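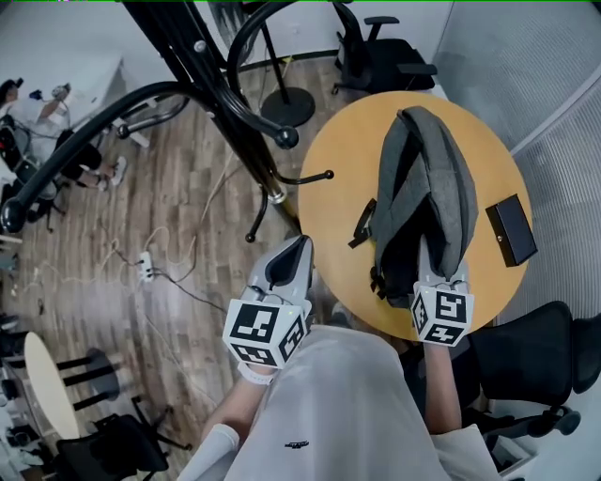
Imprimir | Enviar por e-mail
Pesquisar no caderno Buscar Busca avançada

5 de outubro, sexta

Compras e planejamento, bancada da mochila e do cabideiro

Passei a manhã fechando a lista para o pedido do próximo ciclo. A ideia é mandar tudo junto para a Naltunside, com o orçamento da Carbone em anexo para comparação. Anoto os motivos para não ter que reconstruir tudo quando o financeiro perguntar, como aconteceu em maio.

Tarefa de referência: mochila em cima da mesa redonda, mochila no cabideiro, com as duas mãos. Foi escolhida antes de eu assumir a planilha e continua sendo boa para dimensionar equipamento. Tem tecido mole, alça, peso que muda conforme o lado que se segura e um cabideiro com braços curvos que obriga a pessoa a levantar o punho. O que aguenta essa tarefa aguenta as outras da fila.

Garras de mão

Hoje trabalhamos com um par por operador e nenhum par de reserva. Quando uma garra vai para manutenção, o par inteiro para. Peço mais dois pares completos. A Fistholm vende só o par montado e calibrado. A Carbone vende o corpo separado e a gente monta as pontas aqui. Na ponta do lápis a Carbone sai mais barata, mas a montagem consome a bancada por dois dias e a calibração depois também. Fico com a Fistholm para um par e Carbone para o outro, assim dá para comparar com uso de verdade antes da compra grande.

Pontas: o revestimento interno é a peça que mais se gasta em tecido sintético. Na última troca a malha estava puída no fundo do canal e a alça escorregava. Incluir um jogo de reposição por garra, mais um na gaveta. Perguntar à Carbone se a malha é vendida por metro. A Fistholm só manda já colada na ponta, o que encarece muito uma peça que vai para o lixo.

Cubos de marcadores

Os cubos impressos aqui funcionam, mas a face risca com facilidade, e com a face riscada o rastreamento perde quadros. Duas opções:

a) imprimir de novo em papel fosco e colar, como sempre;
b) encomendar em placa impressa direto.

A Valtitik cotou a opção b a 267 reais a unidade, com código diferente em cada cubo e furação no nosso padrão. Achei caro para um cubo. Peço quatro, o suficiente para os dois pares novos, e deixo os antigos como estão até riscarem. Se a Valtitik mantiver a tolerância que prometeu, dá para pular a medição individual de cada cubo, que hoje é feita com paquímetro e anotada à mão numa folha que já sumiu uma vez.

Lembrete para quem receber: conferir os códigos com o arquivo antes de parafusar. Código repetido na mão esquerda e na direita estraga a sessão toda e só aparece no processamento.

Energia e cabos

Item barato e o que mais me incomoda. As réguas ficam no piso, com os cabos brancos soltos por cima das tábuas, bem no caminho de quem vai da mesa até o cabideiro. Orçar:

- canaleta de piso com tampa, cor escura, do rodapé até a mesa
- duas réguas com interruptor individual
- abraçadeiras de velcro (um rolo, não as avulsas)
- uma tomada aérea, se a manutenção do prédio autorizar furar perto dos dutos

A tomada aérea depende de terceiros, então não entra no total. Se sair, a canaleta diminui pela metade.
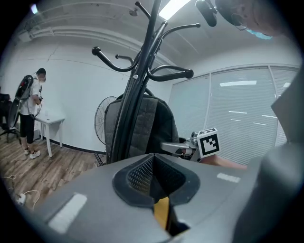
Iluminação também entrou na conversa. As luminárias do teto refletem nas persianas da janela e as faixas claras atrapalham a leitura dos marcadores quando a mão passa na frente. Fechar mais as lâminas ajuda pouco. Pensei em cortina blackout, mas o orçamento que a Naltunside passou inclui trilho novo, instalação e uma visita técnica cobrada à parte. Alternativa: tecido cinza fosco preso por cima das persianas, que é só comprar e prender. Vou testar com um retalho antes de pedir o corte inteiro. Se a taxa de quadros perdidos não mudar, o problema é exposição da câmera e aí não tem compra nenhuma a fazer.

Sobre essa taxa: na última medição que guardei, a mão direita perdia mais quadros no trecho final, quando a alça já está perto do braço do cabideiro. Foram 41 episódios revistos e o padrão se repetia na maior parte deles. Não sei separar quanto é reflexo e quanto é o próprio cabideiro tapando o cubo. O teste com o retalho serve para isso também.

Câmeras

Nada a comprar neste ciclo. As de punho estão boas. Pedi só cabos curtos com conector em ângulo, dois por garra, para diminuir o volume perto do pulso. Os compridos enroscam na pulseira e a pessoa compensa o movimento sem perceber, o que depois aparece nos dados como uma curva estranha do antebraço. Comprimento exato ainda a medir, com o braço esticado até o ponto mais alto do cabideiro.

Objetos e mobiliário

Mochilas: precisamos de variedade. Até agora a cinza mesclada fez quase todo o serviço. Comprar de tamanhos e tecidos diferentes, pelo menos uma de lona rígida, uma com alça superior bem fina e uma infantil. Limite de 20 peças, que é o que cabe no armário do corredor. Evitar as que têm chaveiro costurado. Comprar em loja comum, com nota, sem passar pela Naltunside, que cobra taxa de intermediação mesmo em item de papelaria.

Cabideiro: o preto de braços curvos fica. Quero um segundo modelo, de ganchos retos, de parede ou de pé, para ver se o que se aprende num serve no outro. De preferência com acabamento fosco; o verniz brilhante do atual também dá reflexo. Base pesada, se for de pé. Não adianta economizar aqui: cabideiro que tomba com mochila é sessão perdida e risco para quem está sentado ao lado.

Mesa: a redonda é boa de altura para quem trabalha sentado. Não trocar. Talvez uma segunda, quadrada e de tampo escuro, em outro ciclo.

Cadeiras: há cadeiras pretas de escritório suficientes na sala, o que falta é lugar para elas quando não estão em uso. Vou pedir para levarem as que sobram para a sala ao lado. Custo zero, entra na lista só para eu não esquecer.

Horas de operador

Isto é a parte maior do orçamento e a mais chata de defender. Pelo ritmo atual, os dois pares novos só se pagam se houver gente para usá-los nos dois turnos. Sem isso, o par extra funciona como reserva e pronto. Escrevi assim na justificativa, sem inflar: um par para produção, um par para reserva, revisão da conta no fim do ciclo. Prefiro pedir menos agora do que devolver verba depois, porque a devolução puxa para baixo o teto seguinte.

Também deixei previsto o tempo de treino. Quem pega a garra pela primeira vez aperta demais o tecido e fecha a ponta fora do lugar. Meio turno de prática com a mochila vazia resolve na maioria dos casos. Esse meio turno tem que constar como hora paga e no ciclo passado não constou.

Prazos

Fistholm: mais de 4 semanas, contando a calibração na fábrica. Pedir primeiro.
Carbone: entrega rápida, mas sem as pontas. Pontas vêm em outra remessa e com outro frete. Tentar juntar.
Valtitik: esperam só o arquivo dos códigos. Mando na segunda.
Naltunside: pedem o formulário antigo, em duas vias. O novo que está no site deles volta recusado.

Pendente

- medir o cabo curto
- retalho de tecido cinza, testar com as luzes do teto acesas e apagadas
- perguntar à Carbone sobre a malha por metro
- saber da manutenção se pode furar o teto
- conferir se a folha de medidas dos cubos velhos está na pasta azul ou na gaveta das pontas
- refazer a coluna do frete na planilha, que está somando duas vezes o item da Fistholm

A planilha atualizada está na pasta compartilhada, aba "bancada mochila". As células em amarelo são cotação por telefone, sem papel. Quem conseguir a confirmação por escrito tira a cor e põe as iniciais do lado.

Imprimir | Enviar por e-mail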